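Timing a lunar graze with a 90 mm refractor

2023-05-07

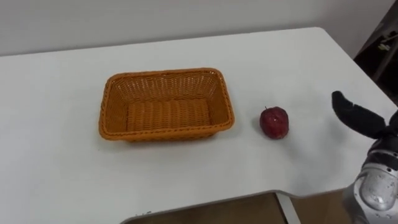 The graze limit passed just north of Mullia, so I drove out with the small refractor and set up beside the Brosura road. A grazing occultation is a simple thing on paper. The star skims the edge of the Moon, and if your site is close enough to the limit line, lunar mountains cover and uncover it several times. Each event gets a time, and the times from several sites give you a slice of the limb profile.

My last attempt, in November, failed on timing. The laptop clock had drifted and I had no usable reference in the recording. For this one I wired a GPS time inserter between the video camera and the recorder, which stamps each field directly. Sunil Herath lent me the unit and a spare power lead. It needs 12 volts, and it took a long while to lock.

Seeing was poor. The Moon was low and the dark limb was washed out by glare from the lit side, so I used more magnification than I like - the field was small and the mount's tracking error showed. I recorded 130 seconds on either side of predicted mid-graze.

Stepping through the fields at home, I have four clean events and one dimming that could be a blink or just bad air. I left it out of the report and noted it in the comments. Herath was 3000 meters farther south and got a single disappearance and reappearance, consistent with the predicted profile.

Next time I will start the GPS unit before leveling the mount. The light curves still need smoothing.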